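Flilia Play Corner – Gallery
Print this page | E-mail this page to a friend

Welcome to the June page, and thank you for being so patient while I got it together! I had meant to put it up on a Monday, back when the month was still young, but I kept stopping to shuffle the blocks around one more time, and anyone who loves a good set of shape blocks will know how an evening goes that way. The hearts are my favorites and always have been, though the stars come very close, and I do have a soft spot for a plain old cube.

For those of you who are new, Flilia is my little place for writing about toys that fit in a small hand and get played with for years. The storage bin I keep mine in came from Anda and holds 12 of the bigger shapes if you're not too fussy about the lid – I never am. This month is all about bright colors on pale wood, a pairing I could look at all day long.

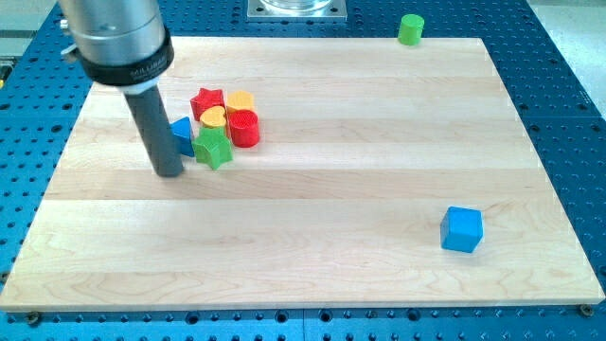
Stars, hearts and friends on the maple board, with the blue cube off on its own.

I do love the green star up front there, right up against the blue triangle, and the two hearts are such a nice pair, one a pale yellow and the other closer to orange. Look at the top of the red cylinder too, if you have a moment, for those fine little rings going round and round. Maple is a lovely background for all of it, so light and quiet that even the yellow gets its turn.

If you'd like to try something like it at home, a board with a bit of empty space makes all the difference. Put most of your shapes in a huddle, then set one well away from the rest and see what stories come out of it (in our house there are always stories, and most of them involve a picnic). Siddiqui has a nice page on sorting games for rainy afternoons, and the Cirkero swap list is open again for anybody missing a star or a heart – mine is entry 303, do say hello!

Filed under: Blocks & Shapes, Small Toys, Color Play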